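Cistham Tableware Guide
Section 5: Setting Up a Small Fall Table
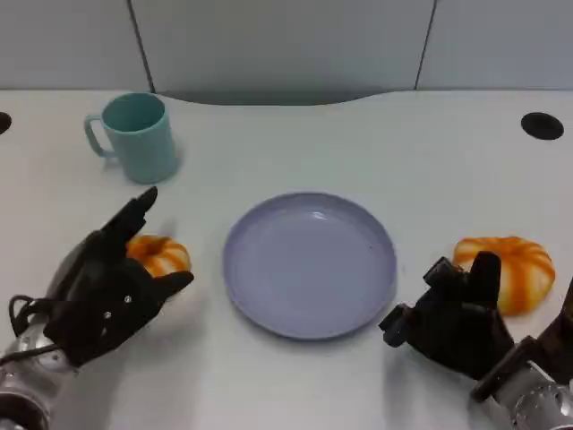 How much do I need to own before I can set a table for fall?

One plate, one mug and a couple of pumpkins per person will do it. Everything else in this section is extra, and you can add it a season at a time.

Welcome to our favorite part of the guide! Sections 1 through 4 were about unpacking, first wash, stacking and storage, and we know those aren't the pages people read with a cup of something warm beside them. This one is. It covers a single place setting on a plain white table, then shows you how to repeat it for company.

Purple, teal and orange may sound like a lot of color for one small stretch of table. Try it before you decide. A lavender plate is quiet enough to sit between two striped pumpkins, and a teal mug gives the eye somewhere to go at the back. We set up our first one in the packing room in May, months out of season, and left it there because we liked walking past it.

What you will need

A plain table or counter, white if you have one
One round plate with a low rim, in lavender
One mug with a side handle, in teal
Two striped pumpkin-shaped decorations, orange and cream
A soft cloth
Felt dots (optional, see 5.4)

Note: If you have a different color plate from the Coma range, carry on as written. The steps are the same for all of them.

5.1 Clear and wipe the surface

1. Take everything off the table, including the things that always live there. Mail, keys, the salt.

2. Wipe the surface with a damp cloth and then a dry one. A white top shows every crumb, and a glazed plate can pick up grit on its foot and scratch the table when you slide it.

3. Look at where your light comes from. Sit down in the chair for this, because glare you can't see standing up may be right in your eyes when you are seated. If a lamp throws a hard bright patch where the plate will go, move the lamp a little or tip the shade.

Caution: Don't use scouring powder on a glossy tabletop. It leaves dull rings that look exactly like mug marks and never come out.

5.2 Place the plate

The plate goes down first and everything else is arranged from it.

1. Hold the plate by the rim with both hands and lower it straight down. Dragging it into place is how most table scratches happen.

2. Set it in front of the chair, a little off center if you like. We like a touch to the right! It leaves more open table on the left and keeps the whole thing from looking like a showroom.

3. Check for wobble by pressing lightly on opposite sides of the rim. A plate that rocks usually has a crumb under it. Lift it, wipe, and try again.

4. Give the inside of the plate one last pass with a dry cloth. Stray lint shows up on lavender more than you'd expect.

Note: On plates with a darker rim, the color line is part of the glaze. There is no need to scrub at it.

5.3 Place the mug

1. Put the mug toward the back of the table, to the upper left of the plate. It should be far enough from the plate that you can reach it without passing your sleeve through dinner.

2. Turn the handle outward, away from the plate. People who lift with the right hand may want the mug moved to the other side with the handle turned to match, and that looks just as nice. Do it the way your guest drinks.

3. Leave a strip of bare table behind the mug. If yours stands against a wall, pull it forward until you can get your whole hand around the back.

Caution: Fill the mug after it is in place. A full mug being nudged into position by someone who is thinking about pumpkins will spill. (We speak from experience.)

5.4 Place the pumpkins

Here comes the fun part. Pick two that look different from each other. A matched pair can seem stiff, and a smaller one with a larger one looks like something you carried home from the market in two trips.

1. Put the one that looks smaller on the left of the plate, below the mug.

2. Put the one that looks larger on the right, just past the rim of the plate. Leave a finger's width between them so nothing knocks when you lift the plate out.

3. Turn each one slowly on the spot until you like the stripes. The bands run out from the top, so even a small turn changes what you see from the chair – go around twice before you settle.

4. If a pumpkin rolls, stick three felt dots on its underside in a triangle. Let the glue rest overnight before you put any weight on it.

5. Sit down. Pick up an imaginary fork. If your elbow hits a pumpkin, move the pumpkin.

Caution: Decorations are not food safe. Don't fill them, carve them or use them as serving pieces. Keep them clear of candles and hot pans, and out of reach of small children and of any dog that likes round things.

5.5 Repeating the setting for guests

Once one place looks right, the rest go quickly.

1. Work around the table one item at a time. Put down all the plates, then all the mugs, then the pumpkins.

2. Keep the handles all turned the same way, except for guests you know are left-handed or right-handed and would like theirs switched.

3. On a crowded table, give up one pumpkin per place before you give up elbow room. The spare ones can go down the middle.

4. Mix in a second plate color if you have it. The gray-green from our Cáceres set is lovely beside lavender, and the Drokar mugs are low enough that people can see each other over them.

Tip from Mirta Escobar, who wrote most of this section: set the table the night before and leave the room. Come back in with your coffee in the morning. Whatever is wrong will jump out at you before you have even sat down.

5.6 Clearing away

1. Move the pumpkins first. They are the easiest to knock and the last thing you want to be reaching across with a stack of plates.

2. Carry the mugs by the handle, one in each hand. Don't hang several from your fingers.

3. Wash the plates and mugs as described in Section 2. Keep the water under 70 degrees Celsius if your dishwasher lets you choose.

4. Dust the pumpkins with a dry cloth, following the grooves from top to bottom. Use no water at all on pieces with a painted finish.

5. Wrap each pumpkin in tissue and store it upright in a dry cupboard. Don't stack them, and don't put plates on top of them.

If something isn't working

The plate looks lost on the table. Bring the pumpkins in closer. A bare white top makes everything look smaller, and moving the pieces toward each other fixes it faster than adding more.

The mug seems to float off by itself. Slide it forward a little until it feels connected to the pumpkin below it.

The colors look dull in the evening. Change the bulb before you change the plates. Cool bulbs can be hard on orange, and a warm white one brings the cream stripes right up.

The felt dots won't stay on. Wipe the underside, let it dry fully, and use fresh dots.

Spare parts

Felt dots, sheet: part 2651
Tissue wraps, storage pack: part 2805

Section revised 2026-01-25. Section 6 covers serving bowls and trays.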